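2 min read

Old Dell tower, can I add memory without wrecking it?

Ocampo
I picked up a used tower in February and it's so slow with 12 browser tabs open. I've never opened one before! Do I lay it flat or work on it standing up?

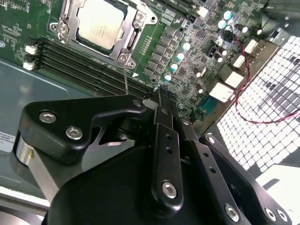
Also, do both clips on a slot need to be open first?

Rerkodton
Flat. Unplug it, and touch bare metal before you reach in.

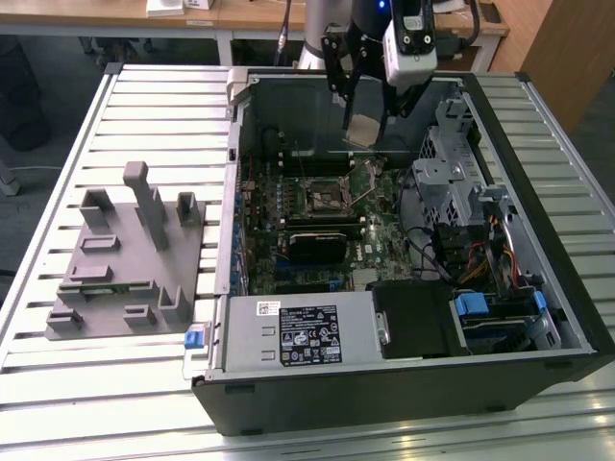
And yes, open the clips, line up the notch, push till it clicks. Took me 15 minutes my first time (mostly nerves). 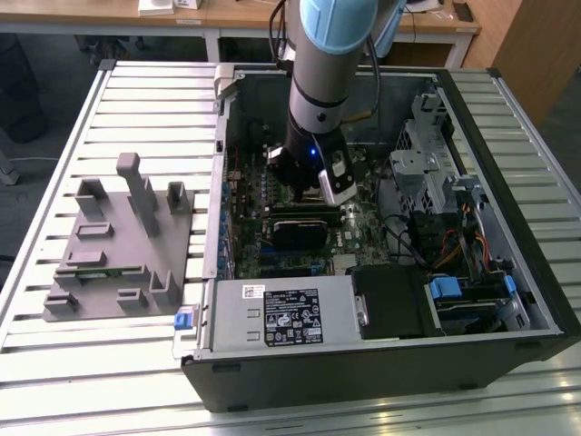
Torunn Moen
Forum moderator

Check the manual for the memory type before you buy!

Contact | © Tuvport Help | Back to top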